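Section 4. Setting up the team travel and roster module

This section is for the team manager or the person who keeps the roster for a hockey club. It explains how to prepare a tournament trip in Sikico: the roster, the bus list, the game times and the messages to the families. Please finish Section 3 (Creating your club account) before you start.

You need:

The roster file of your team, in the format of the league
The schedule sent by the tournament office
The emergency contact form of each player, signed by a parent or guardian
A computer. The phone app can show a trip, but it cannot create one.

4.1 Creating the trip

1. Sign in with your manager account and open the Teams page.

2. Choose your team and press New trip.

3. Write the name of the tournament. Keep it short, because the name is printed on every page of the travel list.

4. Enter the day of departure and the day of return. If some players arrive from another city and meet the team on the way, use the departure day of the main group. The other players are added in step 4.3.

5. Under Time zone, select the zone of the rink, not the zone of your home.

6. Press Save. The trip now has the status Draft, and the families do not see it yet.

Caution: Do not change the time zone after you have entered the games. The program does not move the game times, and they will stay as you typed them.

4.2 Loading the roster

1. Open the trip and press Roster.

2. Press Import and select your roster file. A club that used Zera before can select the old Zera file directly, and the columns are matched by the program.

3. Check the jersey numbers. Two players with the same number are shown in red. Correct them before you continue, or the game sheet will not print.

4. Mark the goalies with the letter G. The minimum for a tournament trip is one goalie, but we recommend two.

5. Mark the players who travel but do not play, for example with an injury. They keep their seat and their bed, and they are left out of the game sheet.

Note: The roster limit is 20 players. Coaches and the trainer are entered on the Staff page and are not counted in this limit.
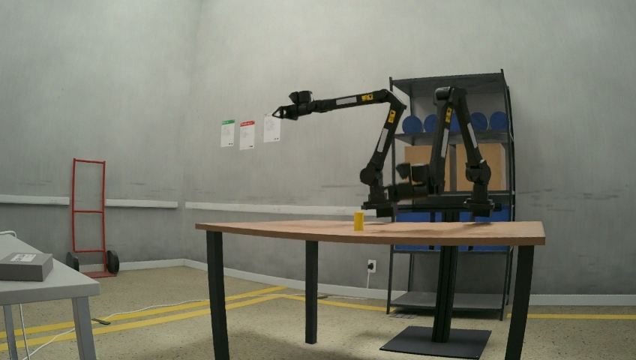

One manager wrote to us that the limit had surprised her on the evening before departure, when she tried to add a call-up player and the Save button stayed gray. She asked if it would be possible to show the warning earlier, already at the import. From the version of Nov 1, 2025, the warning appears as soon as the file is read. If you still have an older version, please count the lines in your file before you import it.

If you must replace a player, do it in this order:

1. Open the player who stays home and press Remove from trip. This does not delete the player from the team.

2. Press Add player and choose the new one from the club list.

3. Print the roster again and throw away the old copy — the tournament office accepts only one version.

4.3 Travel groups and seats

Each trip has one main group. You can add more groups for players who travel by car or who join later. The maximum is 6 groups, with the main group included.

1. Press Travel, then Add group.

2. Give the group a name that the parents will understand, such as "Cars from the north" or "Joining at the hotel".

3. Choose the meeting point and the meeting time. The meeting time is always given in the time zone of that meeting point.

4. Move the players into the group. A player can be in one group only.

5. For a bus, enter the number of seats. If you travel with Stefanou buses, choose the name in the list and the seat plan is filled in.

6. Enter the equipment. Goalie bags need double space, and the program calculates this if you marked the goalies in step 4.2.

Note: For travel in January, please plan extra time between the arrival and the first game. The program gives a warning if the time is less than four hours, but it does not stop you.

4.4 Entering the games

1. Press Games, then Add game.

2. Enter the opponent, the rink, and the start time. Use the name of the opponent exactly as it is in the schedule of the tournament.

3. Enter the time when the players must be in the locker room. If you leave this field empty, the program uses one hour before the start.

4. Repeat for every game. A practice is entered in the same way, with the type Practice.

5. For playoff games where the opponent is not known, leave the opponent empty and tick To be decided. You can complete it later from your phone.
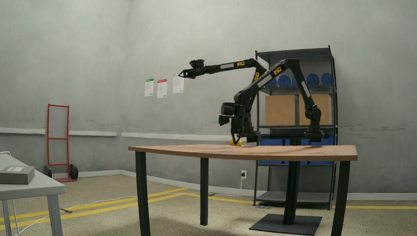 When all the games are entered, open the Overview and compare each line with the schedule on paper. It is the best moment to find a wrong rink. Some arenas have two ice surfaces with almost the same name, and the program cannot know which one you mean.

4.5 Emergency contacts and insurance

1. Press Contacts. A player without a signed form has an empty circle next to the name.

2. Upload the missing forms. A clear photo of the page is accepted.

3. If your club is insured with Trustside, enter the policy number in the field Insurance. With another company, write the name of the company and the phone number for claims in the same field.

Caution: The contact list contains private information. Print one copy for the trainer and one for the head coach. Do not send it to the group of parents.

4.6 Publishing the trip

1. Go back to the first page of the trip and press Check. Errors are listed in red, and warnings in yellow. A trip with warnings can be published — a trip with errors cannot.

2. Press Publish. Each family receives a message with the travel group of their child and the game times.

3. Ask the families to press Confirm in the message. Those who did not answer after 8 hours receive one reminder.

To change a published trip, press Edit and then Publish again. Only the families affected by the change receive a new message. The printing of game sheets is described in Section 5.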